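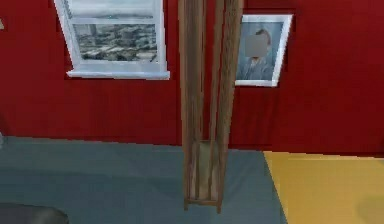

Search this site
Enter keywords

Trokier Chair Works

By Ese Onyeka
Last updated October

The Trokier Chair Works was a furniture manufacturer in Kitville that made wooden seating for schools, chapels and public halls. It grew out of a joinery shop run by the Kovács family and was for two generations the largest employer in the town. The works closed after its main customers turned to tubular steel.

Origins

The Kovács shop first made window sashes, coffins and farm gates. Its move into seating came with an order from the Kitville school board for benches with a shelf at the back for books. The order was filled late, and the board's minutes record a complaint about splinters, but a second order followed and the family gave up coffins the same year. The name Trokier was taken from the lane on which the timber yard stood.

A second building, known as the Long Shop, was put up beside the railway siding. It held the steam bending room on the ground floor and the caning room above. Caning was done mostly by women, many of them working at home and bringing finished seats back on a Friday, when they were paid by the piece. The home trade was ended after a dispute over the cost of cane, which had been charged to the workers.

Products

The firm's best-known article was the No. 84 hall chair, a stacking pattern with a bent beech back and a ply seat. It was sold with or without a hymn book rack. Surviving examples usually have the number stamped under the front rail, although chairs from the early years carry a paper label that has often been lost. The No. 84 should not be confused with the Fekov chair, a cheaper copy by a rival maker, which has a straight rear stretcher and screws where the Trokier chair has pegs.

Other lines included tip-up seats for lecture rooms, a child's desk with a fixed stool, and choir stalls made to order. The catalogue also listed a barber's chair, but none has been traced and it may never have been produced.

Workforce

At its height the works could turn out 3000 chairs in a month. Apprentices served five years, the first of them spent largely in the yard turning and stacking timber. The firm had its own brass band and a cricket side, both of which outlived it. A sick club was run from the pay office, with deductions made from wages.

A fire in the polishing shop destroyed most of the pattern books. Later patterns were redrawn from chairs returned for repair, and this accounts for small differences in the curve of the back between early and late examples.

Closure and later use

Orders fell away steadily in the final years. The last 20 employees were kept on to finish a contract for a teacher training college. The Long Shop was then let as a grain store and afterwards divided into workshops. The timber yard was built over with housing, and the lane no longer appears on maps.

Wage books for the caning room are held at Kitville Library, along with 2 sales catalogues and a set of stamping tools.

See also: Fekov chair; Steam bending; Kitville railway siding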